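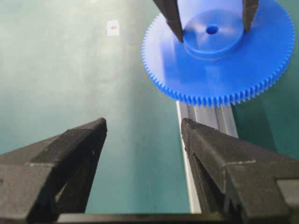
Wrist view from one arm of the Zerine kit, with the other arm's gripper holding the blue gear by its hub.

Zerine Bench Kit: Gear Handling Set, README

Hello, and thank you for downloading this! Whether you already own a Zerine kit or are still making up your mind about one, these recordings should give you a fair idea of what the two arms can do on small plastic parts, and of how much patience you'll need while you get them there (some, but less than I needed).

What you get

The set has 715 episodes of two-arm gear work, all recorded on the standard Zerine bench kit as it is sold, with the stock fingers and the stock wrist cameras. Each episode covers one short task: picking a gear up, passing it from one gripper to the other, setting it down next to the rail, or lowering it over a peg. There are also 5 longer sessions where we let the arms go through several tasks in a row without resetting the table. Those are a bit messy and I'm very fond of them.

Every episode folder holds the video from both wrists, the joint positions, the gripper opening, and a small text file called notes. Please do read the notes! If a part slipped or the person driving changed their mind halfway, it's written down there in plain words.

Getting started

Unpack the archive somewhere with plenty of room, then open the folder named hauser_small first. It has 2 episodes in it and nothing else, so you can check that your player and your scripts work before you wait for the whole thing to copy over. The Hauser viewer that comes with the kit opens the folders directly. If you use something else, the joint files are ordinary comma-separated text with a header row, and the video is standard MP4.

Left and right are always named from the point of view of a person sitting at the bench. I changed this after the first release, which named them from the arms' side, and a few people were (quite rightly) cross with me about it. If you have old scripts lying around, swap the names before you run them.

Things worth knowing before you buy or train

Gears with a raised hub are much easier for the kit than flat ones. The fingers have something to close on, and the teeth stay clear of the grip. Our flat gears are in the set too, in the folder called nuseck_flat, and you'll see a good many more dropped parts in there.

The wrist cameras sit close to the fingers, so the fingers take up a lot of the view. We left the video uncropped. Some users trim the lower part before training and some don't, and both seem to get along fine.

The grip pads wear. Ulex, who make the kit, suggest a new pair after 3,000 grips, and I'd say that's fair for plastic parts.

License and thanks

You may use the recordings for research, teaching and products, as long as you keep this file with them. A mention of the set by name is always nice to see.

A further batch with smaller gears is planned for December. If you find a broken file or a note that makes no sense, write to me through the Zerine support page and put "gear set" in the subject line so it reaches my desk.

Kagiso Makhubela
Last updated 21/11/2025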